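Notes and data card for the **Zusine** two-arm grocery build. Kept by Santino Ibarra at the Sidinley shared workshop. Last cleaned up in August.

# Zusine grocery table

Zusine is a pair of white arms with multi-fingered hands, put together in a shared room in the evenings. The task is small: food items and a shopping bag on one table, arms on one side, move things between the bag and the mat. This repo holds the recordings, the labels and the few scripts needed to read them.

## What is in the repo

- `episodes/` — one folder per run, with joint logs and head camera video
- `labels/` — start and end times for each grasp, typed by hand
- `tools/` — playback, trimming and a checker for missing samples
- `notes/` — session notes, mostly mine, some by Uriel Figueroa

There are 1596 labeled grasps at the moment. Each session is capped at 200 episodes, then we stop and check the logs before going on. The joint logs are written at 200 samples per second. Video is slower and is matched by timestamp.

## Table layout

The table gets a dark gray mat. The food bowl goes on the left of the mat, the bagged bread in the middle, and the shopping bag on the right where the right arm can get to the opening. We don't tape down positions. Items are put back by eye between runs, so expect them to drift within a session.
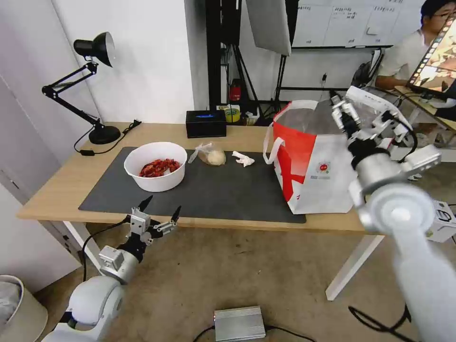 *Right hand up at the shopping bag, left hand waiting at the near edge of the table.*

The desk lamp stays at the back left corner. It was moved once, during a session at the Carrasco open day, and those episodes are in their own folder (`episodes/carrasco/`) so they don't get mixed in by accident.

## Items

| Item | Label | Notes |
|---|---|---|
| Bowl of red food | `bowl` | Rarely moved, treat as an obstacle |
| Bread in clear bag | `bread_bag` | Deforms, bag slides on the bread |
| Clear plastic food package | `clamshell` | Rigid, pushed or pinched from the side |
| Shopping bag | `carrier` | Soft walls, handles get in the way |

The clamshell is the easiest thing to find and one of the harder things to hold. Its sides flex a little before they push back, and the current reading on the finger motors rises late. For now the close command ends on position, with current only as a safety limit. A `contact` label means the fingers are touching the package. It says nothing about whether the lift worked. Use `lift_ok` for that.
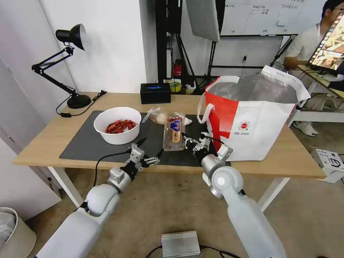 Nicanor Orellana: I'd stop closing on position. I ran your clamshell episodes through the Udum grasp filter and the late current rise is very regular, so you could trigger on the slope and leave the threshold alone. You would also stop squeezing the soft items so hard.

I tried the slope trigger on a branch (`slope-close`). It helps with the clamshell and does nothing useful for the bread bag, where the slope is mostly noise. The branch isn't merged. If you want to work on it, start with `tools/close_test.py` and keep the position limit in place while you tune.

## Soft bags

Thin plastic is where most of the bad labels come from. The fingertips can have a fold of the bag and none of the bread, and from the joint log alone the two cases look the same. Pilar Insaurralde went back over the bread episodes with the video open and added a `film_only` flag. Older episodes without the flag should be treated as unknown. 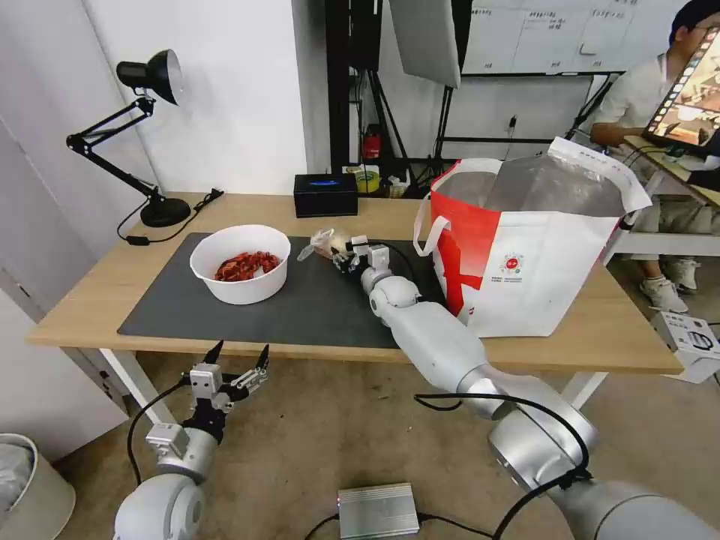 Labeling a session takes me an evening, longer if there are many bag grasps. I go through the video at half speed, mark the contact, then step forward until the item either leaves the mat or stays put. The hard part is telling what the fingers have when they cluster around the little bag like that, with the pale shape partly behind them. The translucent liner standing up over the rim of the shopping bag is a second problem — the segmentation script likes to call it `bread_bag`. Until that is fixed, mask everything above the rim before you run it.

## Known problems

1. The video clock drifts on long sessions. Run `tools/resync.py` first.
2. Five early episodes have left and right swapped in the joint log. They are listed in `notes/swapped.txt`.
3. The cables run across the carpet. Check them for slack before homing the arms.
4. The room is shared, so people at the other desk show up in the video. Blur them before posting clips anywhere.

## Use

Free for hobby and class use. Ask before putting it in a product. Send label fixes as a pull request with the episode number in the title, one episode per commit.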